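The Robot Still Needs Someone to Show It the Trash

At Drustell, a company that cleans and turns over furnished rooms for long-stay guests, the pitch arrived in April with a slide that said "up to 70 percent of room time is repeatable." Marietjie Oosthuizen, who had been cleaning rooms there long enough to train most of the people sitting near her, wrote the number on the back of her shift sheet. She still has the sheet. She showed it to me before she showed me anything else.

"I wanted to know who timed us," she said. "I never saw a person with a watch."

The plan came from a supplier called Prenico, and it went like this. Cleaners would do their normal work with a pair of hand-held grippers in place of their hands. The grippers would record what they did. The recordings would go to Prenico, which would use them to teach a machine to clear a desk, pick up a bottle, strip a bed. In time the machine would take over the dull parts and the cleaners would move up to something the slide called "room quality."

What room quality pays is a question I put to Drustell twice. The first answer was that the role was still being defined. The second answer was the first answer again.

For now, the work is slower than it used to be. A cleaner with two bare hands and a trash bag can clear a messy desk in the time it takes to complain about it. With the grippers, each wrapper is its own small project. You line up the pads, close them, lift, carry, let go. Oosthuizen says soft things are the worst: bags, tissues, anything that folds when you squeeze it. Bottles she rather likes.
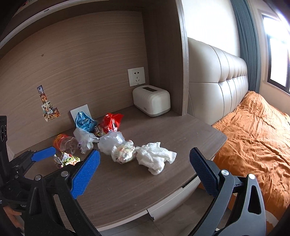 Grippers at the ready in front of a desk of bags, wrappers and a bottle on its side.

Cleaners on the project record for 60 minutes at a stretch, then go back to regular rooms. Those rooms haven't gone anywhere. They were supposed to be covered by extra hours from the budget, and for the first few weeks they were. After that, several cleaners told me, the extra hours got thinner and the list of rooms stayed the same length. Drustell says staffing is "adjusted to demand." The people doing the adjusting with their knees and backs describe it differently.

In-ho Kwon runs the project on the Drustell side. He is a former cleaner himself, which he mentions early and often, and he is not a bad salesman for the thing. He makes a fair point about the job as it was: the turnover is high, the pay is low, and people get hurt lifting mattresses. "If a machine picks up snack wrappers, I don't think anyone cries," he said.

I asked whether the machine picks up snack wrappers. He said it had made very good progress. I asked whether I could watch it do one desk. That took a month to arrange.

The demonstration was held at 3 in the afternoon in a room set up for the purpose. The robot, a two-armed unit on a rolling base made by Gernero, took a paper cup off a table and dropped it in a bin. It did the same with a second cup. It then spent a long while over a plastic bag, closed on the air just above it, and tried again. A technician reached in and fluffed the bag up a little. On the 4th try the robot got it, and the two managers in the room clapped.

Oosthuizen, who had been invited to watch, didn't clap. "That was a clean bag," she told me in the hallway. "Nobody had eaten out of that bag."

Her point is bigger than it sounds. Guests leave things that look like garbage and aren't. A crumpled receipt may be somebody's expense claim. A half-empty bag of candy may belong to a child who will be back at six. Cleaners make that call dozens of times a shift, mostly without noticing, and it's hard to see how it gets into a recording of where a pair of grippers went. Prenico says judgment of this kind is "on the roadmap." I have covered workplace technology for long enough to have seen a lot of roads on maps.

By the end of summer the team had handed over 1,308 recordings. The cleaners were paid their usual hourly rate for making them, plus a small bonus for finishing a full set. Their contract says nothing about what happens if the recordings turn out to be worth a great deal. Kwon thinks that's reasonable, given that the company took the risk. Oosthuizen thinks the company took the risk with her wrists.

There have been changes she approves of. The project forced Drustell to write down, for the first time, what a finished room looks like, and arguments with supervisors have become shorter. Two of the younger cleaners enjoy the recording work and have gotten quick at it – quick enough that one has asked Prenico about a job. She is waiting to hear back.

Meanwhile a rival, Ishida, has been showing its own machine to Drustell's owners. It would need its own grippers and its own recordings, starting from zero. Oosthuizen heard about it from a delivery driver. She has asked for a meeting before anyone hands her another pair, and she plans to bring the shift sheet.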